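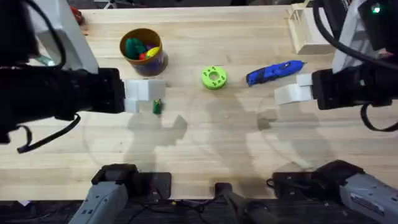 Was bekommt man, wenn man bei Grumham das zweiarmige Tischset mietet? Zwei Arme mit Greifern, die Halterungen für die Tischkante, die Verkabelung, die Software Jitden und eine Einweisung vor Ort.

So beantwortet Man-lok Shih die Frage, die ihm nach eigener Auskunft in fast jedem Erstgespräch gestellt wird. Shih leitet bei Grumham das Mietgeschäft. Das Unternehmen verleiht seit September Robotersets an Werkstätten, Berufsschulen und kleinere Labore, die ausprobieren wollen, ob sich eine Aufgabe mit zwei Armen am Tisch erledigen lässt. Wir haben mit ihm über Aufbau, Grenzen und Kosten gesprochen.

Die Mindestmietdauer beträgt 30 Tage. Kürzer gehe es nicht, sagt Shih. «In der ersten Woche lernt man das Gerät kennen. Wer nach zehn Tagen zurückgibt, hat meistens nur den Aufbau bezahlt.» Den Aufbau übernimmt auf Wunsch die Firma Zwahlen, die auch die Wartung macht. Wer selbst Hand anlegt, braucht dafür laut Shih einen halben Tag und einen Tisch, der nicht wackelt. «Eine massive Holzplatte ist gut. Glas nehmen wir nicht ab, und Klapptische auch nicht.»

Bedient werden die Arme in zwei Stufen. Zuerst führt ein Mensch sie über Handgeräte, und Jitden zeichnet die Bewegungen auf. Später soll die Software aus den Aufzeichnungen eigene Abläufe ableiten. Wie viele Durchgänge dafür nötig sind, hängt von der Aufgabe ab. Für das Umsetzen von Kleinteilen aus einem Becher in eine Schale habe ein Kunde 263 Aufzeichnungen gemacht, bis er zufrieden gewesen sei. «Das klingt nach viel, aber so ein Durchgang dauert keine Minute. Mühsam wird es, wenn jemand nach der Hälfte den Becher austauscht.»

Auf die Frage, was die Kunden denn auf den Tisch legen, antwortet Shih ohne langes Überlegen: was gerade da ist. Spielzeugteile, Becher, runde Scheiben mit Löchern, Werkzeug aus der Schublade. Grumham liefert keine Übungsteile mit. Das sei anfangs anders geplant gewesen. «Wir hatten einen Kasten mit Würfeln dabei. Den hat kaum jemand ausgepackt. Die Leute wollen sehen, ob der Greifer ihre eigenen Sachen hält.»

Bei Messern und anderen scharfen Gegenständen ist er zurückhaltend. In der Mietvereinbarung steht, dass Klingen eingefahren oder abgedeckt sein müssen, solange die Arme unter Strom stehen. Über die Greifkraft will er keine Zahl nennen, die für alle Teile gilt. Glatte und schwere Dinge rutschten den Kunststoffbacken eher weg als kleine, kantige. Für solche Fälle gibt es Gummiauflagen von Garkley, die extra kosten und alle paar Wochen ersetzt werden müssen.

Kritik hört Shih vor allem an den Kabeln. Sie laufen aussen an den Armen entlang, und wer nah am Tisch sitzt, bleibt schon einmal hängen. «Das stimmt, und es stört mich auch. Innen verlegte Kabel sähen besser aus, aber dann dauert jede Reparatur einen Tag länger. So tauscht man ein Kabel in 11 Minuten, das haben wir gestoppt.» Eine Klemme, die die Schlaufen enger am Arm hält, sei in Arbeit. Einen Termin dafür gebe es noch nicht.

Auch beim Licht rät er zur Sorgfalt. Arme werfen Schatten auf die Arbeitsfläche, und wenn zwischen den Aufzeichnungen die Lampe verrückt wird, erkennt die Software manche Teile schlechter. Grumham empfiehlt deshalb, zwei Leuchten fest zu montieren und die Jalousien unten zu lassen. Mitgeliefert werden die Leuchten nicht.

Was das Set nicht kann, zählt Shih ungefragt auf. Es ist nicht für den Dauerbetrieb gebaut. Es hebt keine Kisten. Es ersetzt keine Anlage, die rund um die Uhr Schrauben sortiert. «Wer so etwas sucht, den schicke ich weiter. Bei uns mietet man, um herauszufinden, ob sich die Sache überhaupt lohnt.» Manche Kunden kämen zum Ergebnis, dass ein Arm reicht – auch den gibt es einzeln, mit derselben Software und denselben Halterungen.

Nach der Miete kann das Set gekauft werden, wobei 2 Monatsraten angerechnet werden. Die Aufzeichnungen gehören in jedem Fall dem Kunden und werden bei der Rückgabe vom Rechner gelöscht, sofern nichts anderes vereinbart ist. Anfragen nimmt Grumham über das Kontaktformular entgegen; die Wartezeit nennt Shih erst, wenn er weiss, welches Set gewünscht wird.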